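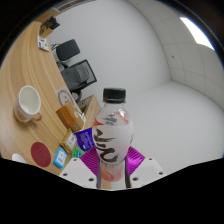

Why does my lake look bright turquoise in one satellite scene and nearly black in the next, when both were taken in July?

Most often it is sun glint or the viewing angle. A still lake seen away from the sun's reflection returns very little light and comes out dark, while suspended rock flour scatters blue and green light strongly, so a change in sediment between the two dates can also do it. Check the sun and view angles in the metadata before reading anything into the colour.

Remote sensing of inland waters > Small lakes > Turquoise one scene, black the next

moraine_k
Thanks, that was quick. More detail, as the short version of my question left most of it out. The lake is Lokstead, upper basin, surface at 731 m. It is fed by one glacier stream at the north end and drains south over a rock sill. I have two scenes from the same sensor, same processing level. In the first the whole upper basin is turquoise with a paler fan at the inlet. In the second it is close to black apart from a thin pale strip along the north shore. I have not changed the stretch between them, or I don't think I have.

pixelbound
"I don't think I have" needs settling first. Many viewers apply a per-scene percentile stretch by default. If one scene has a lot of snow or cloud in it, the top of the range goes up and everything dark gets squashed to black. Set fixed minimum and maximum values for all three bands and post the numbers, not the pictures.

moraine_k
It was on the default. With fixed limits the second scene is lighter but still a good deal darker than the first. Surface reflectance in green, mean over the open water, is less than half of the first. So part of it was the stretch and part of it is real.

Costel Filip
Part of it is in the data. Whether it is real in the sense of something in the lake is another matter. Which atmospheric correction did you use? The land schemes estimate aerosol from dark vegetation nearby and then carry that across the water. In a narrow valley with steep sides you also get light scattered off the snow slopes into the water pixels. If the snow line moved up between the dates, the adjacency effect changed as well, and that alone can shift a small lake noticeably.

gauge_board
I'd go with sediment before any of that. Glacier-fed lakes swing quickly. A cold spell cuts the melt, the stream drops, the coarse end of the flour settles out and the water darkens. I read the staff gauge on the Guillot outflow for six seasons and you could see the change from the bank.

Costel Filip
Coarse silt settles quickly. The fine fraction, which gives the colour, stays up for weeks in a cold lake with any wind on it. I don't accept halving in a short gap without some flushing. What is the residence time at Lokstead?

gauge_board
Short, if it is like Guillot. The upper basin is small for the size of its stream. But I take the point about the fine fraction. Guillot never cleared completely during a cold spell, it went from milky to a duller green.

moraine_k
I have no figure for residence time. There is a bathymetric sketch on the old Plondidier map sheet, but it only covers the lower basin. Correction is the standard land product, nothing for water. Sun elevation is within 2 degrees between the scenes. The view angle differs more, as the lake falls near the edge of the swath in the first and close to the centre in the second.

pixelbound
Then glint should be looked at in the first scene, not the second. Glint adds a flat amount across all bands, including the shortwave infrared, where water is otherwise close to zero. Plot SWIR over open water in both. If the first is raised, part of your turquoise is surface reflection.

moraine_k
SWIR is slightly higher in the first. Subtracting it from the green closes some of the gap but not most of it. The green to blue ratio also differs between the scenes, and a flat offset on its own would pull that ratio towards one. After subtraction the ratio in the first scene moves further from the second.

pixelbound
Good, that argues for a difference in the water. It also argues against haze being the main cause, as haze is strongest in the blue.

Costel Filip
It argues for a difference, agreed. I would still not put a turbidity value on it from this product. Run a water-specific correction on both scenes from the top-of-atmosphere data. Hiltora has a mountain lakes setting that takes a terrain model. It is slow and the documentation is thin, but it handles adjacency better than the land product does.

gauge_board
Hiltora gave me negative blue reflectance over half of Guillot. I would not call that handling it better.

Costel Filip
Negative blue normally means the aerosol was set too high. Fix the aerosol by hand from a clear day and run it again. The default assumes something near sea level, and that is wrong for any lake up a valley.

gauge_board
Possibly. I gave up before trying that. My view remains that one bottle of water from the shore on an overpass day is worth more than three corrections that disagree.

moraine_k
I can get to the outflow but not to the inlet, as the path along the east side is closed. Would a sample from the sill be any use?

gauge_board
Yes, if it is well mixed by then. Take it from moving water, away from the bank, and note the time.

pixelbound
Keep in mind the sill sample says nothing about the two scenes you already have. For those, look at the 440 nm band if your sensor carries one near there, and mask two pixels in from the shore all the way round. The pale strip on the north side in your second scene may just be mixed pixels or shallow bottom.

moraine_k
Masked as suggested. The strip goes except for a patch at the inlet, so there was still some plume on that date. Hiltora is running now with the aerosol fixed. I will post the reflectances for both scenes when it finishes.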